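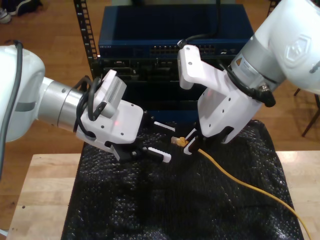
Small Networks for Small Offices
Session 3: Patching, and looking after your cables
Notes by Sabine Rathjen, Divdale Adult Learning

Welcome back, everyone. Last time we drew the Plalgate office on paper, with all its desks and printers and that awkward corner behind the stairs, and I promised we would get our hands on some cable before too long. These notes cover what we talk through at the rack, plus a few bits I always forget to say aloud, so do keep them by you when you practise.

What a switch does

A switch is the meeting place for all the wired things in an office. Each computer, printer or phone has its own cable running back to a port, and the switch passes the traffic from the one that sent it to the one that wants it. It learns which device lives on which port by listening, so for a simple office you can plug everything in and it will get on with the job. (The cleverer settings come later in the course, and I'd ask you to be patient, because they make far more sense once you have done some plain, boring patching first.)

The plug

The plug on the end of an Ethernet cable is nearly always called an RJ45. Strictly speaking the proper name is 8P8C, for eight positions and eight contacts, and you may meet an older engineer who minds very much about this. In the shop and on the box it will say RJ45, and so shall I.

Have a good look at one before you use it. On one side you will find the little springy tab, and at the front the row of gold-coloured contacts. The tab is the weak part. It snaps if the cable is dragged backwards through a tangle, and a plug without a tab will sit in the port quite happily until somebody moves a chair and it slides out. If the tab has gone, put the cable in the bin or fit a new plug. Please don't tape it!

Putting a cable in

Hold the cable close to the plug, between finger and thumb. Check which way up the port is, as many switches with two rows have the upper ports one way up and the lower ports the other. Bring the plug up square to the opening and push gently until you hear the click, then give it the smallest of tugs. If it won't go in, stop and turn it over. I have seen more ports ruined by enthusiasm than by old age.

Taking it out is the same in reverse: press the tab fully, keep it pressed, and draw the plug straight back. Never pull on the cable itself.

Once both ends are in and both devices are switched on, look for the link light. Some switches put it on the port and others have a separate panel of lights, and the colours differ from maker to maker, so keep the manual handy. No light at all usually means a bad cable, a plug not quite home, or a port that has been turned off in the settings. Try a cable you know is good before you try anything else.

Length and bends

The usual limit for a copper run is 100 metres from end to end, patch leads included. Don't bend a cable sharply round a corner, don't pull a tie so tight that it pinches, and leave a bit of slack at the rack so that equipment can be moved later.

Colours and labels

The colour of the outer jacket makes no difference to how a cable works. It is there for us. Hannelore Fröhlich, who taught me most of this years ago at Kuhlmann, used yellow for desks, blue for printers and red for anything she didn't want touched, and I have kept to it ever since. Choose your own scheme if you like, but write it down and stick the paper inside the cabinet door.

Label both ends of every cable, with the same label, before you plug it in. You will be tempted to do it afterwards. I still am.

For next time

Draw up a port list for the Plalgate office, with the port number, the room, the device and the cable colour for each line. Leave a few ports spare. Bring it on paper, please, as we shall be swapping lists and trying to follow one another's handwriting.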